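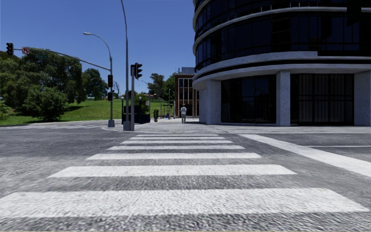

A pedestrian crossing in front of a curved modern building.

Street parties and short road closures in Kikby: frequently asked questions

Last updated 2026-05-18

Do I need permission to hold a street party?

Yes, if you want to close the road to traffic. You do not need permission for a gathering in a front garden, on a driveway or on other private land, as long as the pavement stays clear for people walking past.

How much does it cost?

A closure for a residents' street party is free. If the event is advertised to the general public or run by a business, it is treated as a public event and a different form applies. Please ask us before you fill anything in.

How much notice do you need?

We need the form at least 20 working days before the event. Late forms are not accepted, even where the neighbours all agree. Summer dates can be applied for from January.

Which roads can be closed?

Most residential streets can. We do not close bus routes, main roads or the road past the fire station. Closures on Foltov Lane are possible only between the church and the Plerance Street junction, as the rest is used by lorries going to the Antwi depot.

Can I close part of a road?

Yes. Mark both ends of the closure on the map that comes with the form. Neither end may sit on a pedestrian crossing or within a junction. If your street has a crossing halfway along, tell us and we will talk it through with you.

Do all my neighbours have to agree?

No, but every household inside the closure must be told in writing, and we will look at any objections. A note through the door is fine. Keep a list of the addresses you delivered to and send it with the form.

What if someone needs to get their car out?

Residents must be able to drive in and out at walking pace, with a steward walking in front of the car. Most people move their cars the night before. We cannot tow parked cars for you.

Do we need insurance?

We do not insist on it for residents' parties, but we recommend it if you are hiring a bouncy castle or a stage. The hire firm's own cover may not include damage to the road.

Where do the barriers and signs come from?

We lend them. Each closure gets one set, which is collected from the depot on the last working day before the party and returned within 3 working days. Lost signs are charged for.

Can we have live music or sell drinks?

Live music that is part of a private party does not usually need a licence. Selling alcohol does - this includes asking for a "donation" in return for a drink. Music should stop by 9pm.

How long can the road be closed?

Up to eight hours, including setting up and clearing away.

What happens if it rains?

You may give one reserve date on the form. After that you would need to apply again.

Who deals with the forms?

Lamisi Quansah handles new applications and Emlyn Cadwaladr looks after the loan of barriers and signs. You can reach both through the Streets Desk on extension 1719, weekday mornings only.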